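Ticket: Bike light bracket does not hold, light turns down while riding
Product area: Lights and mounting parts
Status: Waiting for customer
Opened by: Macario Cuautle, Graltville

Message 1, from Macario Cuautle

Hello, I write about the mounting ring for my front light. I ordered it from your shop in December, together with the Vivwood bar bag. The ring says AXA on the block. The problem is that the ring does not stay in position on the handlebar. I close it as strong as I can by hand, and after 30 minutes of riding the light is looking at my front wheel. On the stone road near Graton it needs much less time.

I have already read your help page for loose brackets and I did the steps in the order you give. I cleaned the bar with soap and dried it. I checked that I did not put the ring on the thicker part in the middle. I also tried it on the other side of the stem, where the bar is newer and has no scratches. The result is the same on both sides.
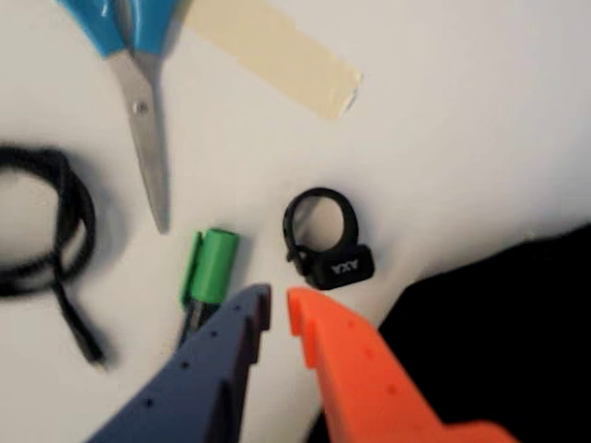
The part I do not understand is the place where the loop meets the block. The band gets narrow there. Is it made like this, or did I stretch it when I opened it the first time? I opened it quite wide, because I did not want to take off the grip. If this was my mistake, please tell me and I will buy another one.

Message 2, from Nasr, parts support

Hi Macario, thank you for the clear report. The narrow place is normal. Could you tell me the following:
- What is the width of your bar at the place of the ring?
- Did you use a rubber strip under the ring?
- Does the bar bag touch the light or the ring when it is full?

Please also try this. Draw a short line with a marker across the ring and the bar, ride for a while, and look if the two halves of the line still meet. Then we know if the ring turns on the bar, or if the light turns in its holder.

Message 3, from Macario Cuautle

Thank you for the quick answer. I did the test with the line two times.

Test 1, without the bag. I rode 9 kilometers, mostly flat. The line on the ring and the line on the bar were still together, or so near that I could not see a difference. The light was a little low but I could live with it.

Test 2, with the bag packed as I normally have it for work. I rode the same way. The line was moved by 4 millimeters, toward the front.

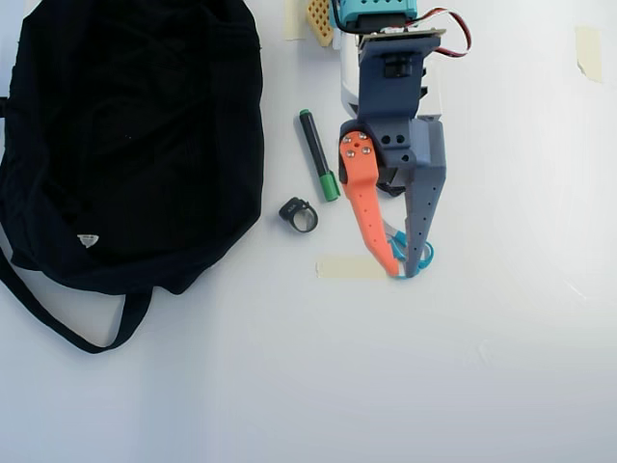
So I think you were right to ask for the bag. It is soft and has no frame inside, and when I put my rain jacket in it, it becomes round on the side and pushes. The long strap is also a suspect. I let it hang because I use it when I walk from the station, and it can easily catch under the light. For the next ride I will roll it up and put it inside.

For your other questions: there was no rubber strip in my package, or I threw it away with the paper, which is possible. I cannot measure the bar well. I have only a ruler for school and it gives me a different number each time.

Message 4, from Nasr, parts support

That helps a lot. I will send you a rubber strip by letter, free of charge. Please put it under the ring with the closed side to the front, and keep the bag a finger away from the light. If the line still moves after 40 kilometers, write here again and we will change the ring.

Message 5, from Macario Cuautle

The strip did not arrive yet. With the strap inside the bag it is already better, but not good. Please leave the ticket open.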